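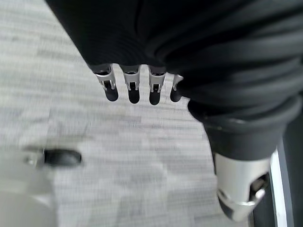 Les doigts métalliques et leurs embouts noirs, sous la gaine côtelée.

Par Hajar Belhaj, le 9 octobre

La main Fillier arrive en kit : 168 pièces, montées en six soirées à l'atelier partagé de Rulidmont. La notice est claire, sauf pour le câblage du pouce.

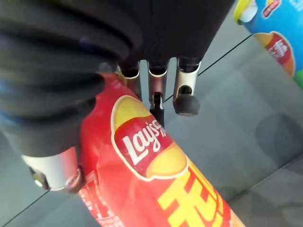 La prise sur les sachets souples demande un réglage fin du serrage. Comptez près de 53 minutes d'étalonnage.
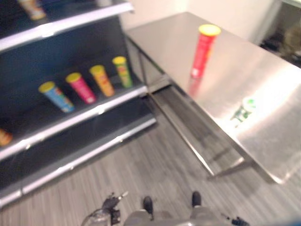 Prix payé : 1 261 euros, gaine comprise. Cher, mais les articulations n'ont pas pris de jeu depuis août.

Contact | © Gakodbridge | Haut de page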